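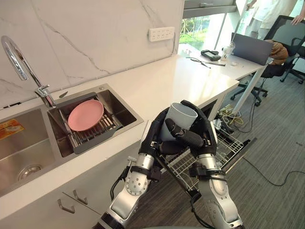 손님에게 설거지를 시키는 것이 예의다

조이아 시르코 (Zoia Sirko)
2023년 2월 19일 일요일

한국에서 산 지 꽤 되었지만, 아직도 식사가 끝난 뒤의 몇 분이 저에게 제일 어렵습니다. 저는 그릇을 들고 일어납니다. 그러면 집주인이 "아니에요, 앉아 계세요" 하고 말합니다. 제가 "괜찮아요, 제가 할게요" 하면 집주인은 제 손에서 그릇을 가져갑니다. 한 번은 접시 하나를 두 사람이 같이 잡고 현관 쪽까지 간 적도 있습니다. 저는 이 싸움에서 거의 항상 집니다. 그리고 집에 가는 버스 안에서 조금 쓸쓸한 기분이 됩니다.

오늘은 이 쓸쓸함에 대해서 쓰고 싶습니다. 제 의견은 이렇습니다. 손님이 돕고 싶다고 하면, 집주인은 일을 하나 주어야 합니다.

제가 자란 집에서는 손님이라는 말의 뜻이 조금 달랐습니다. 처음 온 사람은 손님이었습니다. 그 사람에게는 좋은 의자를 주고, 아무것도 못 하게 했습니다. 하지만 두 번째로 온 사람에게는 할머니가 칼과 감자를 주었습니다. 감자를 받은 사람은 불평하지 않았습니다. 오히려 얼굴이 편해졌습니다. 부엌에 들어와도 된다는 허락이었기 때문입니다. 우리 할머니는 싫어하는 사람에게는 끝까지 감자를 주지 않았습니다. 이웃 마을의 어떤 아저씨는 20년 동안 좋은 의자에만 앉았습니다.

그래서 저는 한국에서 "앉아 계세요"라는 말을 들을 때 그 아저씨를 생각했습니다. 물론 오해였습니다. 한국 친구들은 저를 귀하게 생각해서 그렇게 말한 것입니다. 시간이 지나면서 머리로는 이해했습니다. 그러나 마음은 머리보다 한국어를 늦게 배우는 것 같습니다.

대접을 받는 일은 생각보다 힘듭니다. 앉아 있는 손님은 부엌에서 나는 물소리를 들으면서 무엇을 해야 할지 모릅니다. 휴대전화를 보면 버릇이 없어 보이고, 책장을 구경하면 검사하는 사람처럼 보입니다. 결국 부엌 쪽으로 목을 길게 빼고 큰 소리로 대화를 계속합니다. 물소리 때문에 서로 잘 안 들려서 "네?" 하는 말만 여러 번 합니다. 이것이 정말 편안한 시간인지 저는 모르겠습니다.

저에게 제일 좋은 대화는 나란히 서서 한 대화였습니다. 지난 12월에 직장 동료의 집에서 저녁을 먹었습니다. 동료의 어머니가 저에게 수건을 주시면서 "그럼 이거나 닦아" 하셨습니다. 반말이었습니다. 저는 그 반말이 아주 기뻤습니다. 우리는 그릇을 닦으면서 어머니의 젊은 시절 이야기를 했습니다. 식탁에서 마주 앉았을 때는 나오지 않은 이야기였습니다. 어머니는 결혼하기 전에 90명이 먹는 공장 식당에서 일하셨다고 합니다. 국자가 삽만큼 컸다고 하시면서 팔을 벌려 보이셨습니다. 서로 얼굴을 보지 않고 손을 움직일 때, 사람은 어려운 이야기도 조금 쉽게 하는 것 같습니다.

반대 의견도 들었습니다. 제 글을 먼저 읽은 친구는 이렇게 말했습니다. "나는 우리 집 부엌을 보여 주기 싫어. 그리고 다른 사람이 씻은 그릇은 내가 다시 씻게 돼." 이 말은 옳습니다. 부엌은 침실만큼 개인적인 곳일 수 있습니다. 냄비를 어디에 두는지, 수세미를 언제 바꾸는지, 그런 것을 들키고 싶지 않은 날도 있습니다. 또 한국에서는 오랫동안 며느리들이 "제가 할게요"를 의무로 말해야 했습니다. 그 역사를 아는 사람이 자기 손님에게는 절대로 일을 시키지 않겠다고 결심했다면, 저는 그 결심을 존경합니다.

그러므로 제 의견을 조금 고치겠습니다. 꼭 설거지가 아니어도 됩니다. 귤을 접시에 담는 일도 좋고, 식탁을 닦는 일도 좋습니다. 숟가락을 제자리에 넣는 일이면 더 좋습니다. 숟가락의 자리를 아는 사람은 벌써 그 집과 조금 가까운 사람입니다. 다만 돕고 싶다는 말이 인사인지 진심인지, 한 번만 더 들어 봐 주시면 좋겠습니다. 같은 사람이 세 번 일어났으면 그것은 진심입니다.

손님 쪽에도 부탁이 있습니다. 일을 받았으면 그 집의 방법대로 하십시오. 저는 컵을 엎어 놓는 사람이지만, 바로 세워 놓는 집에서는 바로 세워 놓습니다. 질문은 한 번만 하고, 서랍은 허락받은 것만 엽니다. 그리고 그릇을 깨면 숨기지 말고 바로 말해야 합니다. 저는 한 번 숨긴 적이 있습니다. 작은 간장 종지였습니다. 다음 주에 똑같은 것을 사려고 시장을 두 바퀴 돌았지만 찾지 못했고, 결국 전화로 고백했습니다. 친구는 그 종지가 없어진 것도 몰랐다고 했습니다.

다음 토요일에 그 친구가 우리 집에 옵니다. 저는 만두를 빚을 생각인데, 반죽만 미리 해 놓고 나머지는 친구가 온 다음에 시작하려고 합니다. 앞치마도 하나 더 꺼내 놓았습니다.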